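Stirnstead, 9. Dezember 2021

Fodamano nimmt gebrauchte Tragetaschen zurück — neue Ausgabestelle in Stirnstead geöffnet

Die Haushaltswarenkette Fodamano nimmt in ihrer Filiale in Stirnstead ab sofort gebrauchte Tragetaschen aus Kunststoff an und gibt sie nach einer Durchsicht kostenlos wieder aus. Das Angebot läuft unter dem Namen Plirneck und ist zunächst bis Ende März befristet. Danach entscheidet das Unternehmen, ob weitere Filialen folgen.

Angenommen werden Taschen jeder Herkunft, auch solche von anderen Händlern. Sie müssen leer, sauber und trocken sein. Ein Kassenbon oder ein Einkauf in der Filiale ist nicht erforderlich. Die Annahme befindet sich im Erdgeschoss neben dem Packtisch, die Ausgabe direkt gegenüber. Abgegeben werden kann während der gesamten Öffnungszeit.

Vorlauf im Sommer

Vor dem Start hat Fodamano das Verfahren 27 Tage lang in kleinem Umfang erprobt. In dieser Zeit wurden 1423 Taschen abgegeben. Für die Winterphase ist das Lager der Filiale auf 2000 Taschen ausgelegt. Ist diese Menge erreicht, wird die Annahme vorübergehend geschlossen, bis wieder Platz vorhanden ist. Ein Aushang am Eingang weist in diesem Fall darauf hin.

Im Probelauf wurden vor allem dünne Taschen mit Aufdruck abgegeben, dazu in kleinerer Zahl kräftigere Mehrwegtaschen und einfarbige Beutel ohne Motiv. Bedruckte Taschen waren bei der Ausgabe am schnellsten vergriffen. Besonders Tiermotive wurden gern mitgenommen, häufig als Verpackung für kleine Geschenke oder als Beutel für Wechselkleidung. Fodamano sortiert die Taschen deshalb nicht nach Herkunft, sondern nach Größe und Zustand. Motive bleiben, wie sie sind, Aufdrucke anderer Geschäfte werden nicht überklebt.

Durchsicht und Falten

Jede Tasche wird vor der Ausgabe von Hand geöffnet und geprüft. Kontrolliert werden der Boden, die Seitennähte und die Griffe. Taschen mit Löchern oder angerissenen Griffen kommen nicht in die Ausgabe, ebenso Taschen mit Flecken oder starkem Geruch. Kleinere Knicke und Falten sind kein Grund zum Aussortieren.

Anschließend wird die Tasche glatt gestrichen, der Länge nach in Streifen gelegt und von unten nach oben aufgerollt oder gefaltet. Dünnes Material knistert und rutscht dabei leicht — die Filiale arbeitet daher mit einer rutschfesten Unterlage. Fertige Päckchen liegen in offenen Fächern, getrennt nach klein, mittel und groß. Das Motiv soll nach Möglichkeit außen liegen. Bei weißen Taschen mit Bärenmotiv bleibt so auch gefaltet ein Teil der Zeichnung zu erkennen. 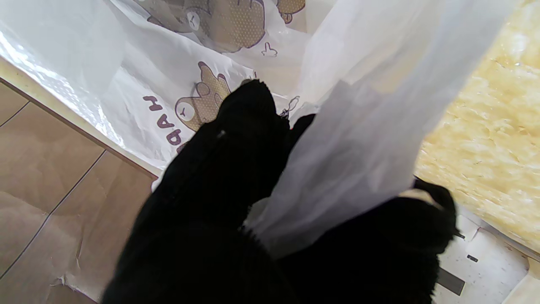
Hinweise zur Abgabe

Kundinnen und Kunden werden gebeten, Taschen einzeln und nicht ineinandergesteckt abzugeben. Knoten in den Griffen sollten vorher gelöst werden. Kassenbons, Preisschilder und Klebestreifen bitte entfernen. Nicht angenommen werden Müllbeutel, Gefrierbeutel, Papiertüten und Taschen, in denen rohe Lebensmittel ohne weitere Verpackung transportiert wurden.

Pro Besuch können höchstens 2 Taschen aus der Ausgabe mitgenommen werden. Für die Abgabe gilt keine Obergrenze, größere Mengen sollten aber vorab in der Filiale angekündigt werden. Eine Vergütung wird nicht gezahlt.

Verwertung der aussortierten Taschen

Taschen, die sich nicht mehr verwenden lassen, gehen an den Entsorgungsbetrieb Zuccaro. Dort werden sie nach Material getrennt und, soweit möglich, der Verwertung zugeführt. Die Abholung erfolgt zusammen mit den übrigen Folien aus dem Wareneingang, zusätzliche Fahrten fallen nicht an. Über die abgegebenen, ausgegebenen und aussortierten Taschen führt die Filiale Buch. Die Zahlen werden nach Abschluss der Winterphase veröffentlicht.

Über Fodamano

Fodamano verkauft Haushaltswaren, Aufbewahrung und Verpackungsbedarf. Die Filiale in Stirnstead führt neben Körben, Dosen und Küchentextilien auch Mehrwegtaschen in verschiedenen Größen. Das Projekt Plirneck wird vom Unternehmen selbst getragen und ist nicht an eine Kundenkarte gebunden.

Pressekontakt

Fodamano, Pressestelle, Stirnstead
Bildmaterial und Angaben zum Ablauf auf Anfrage. Abdruck honorarfrei, Beleg erbeten.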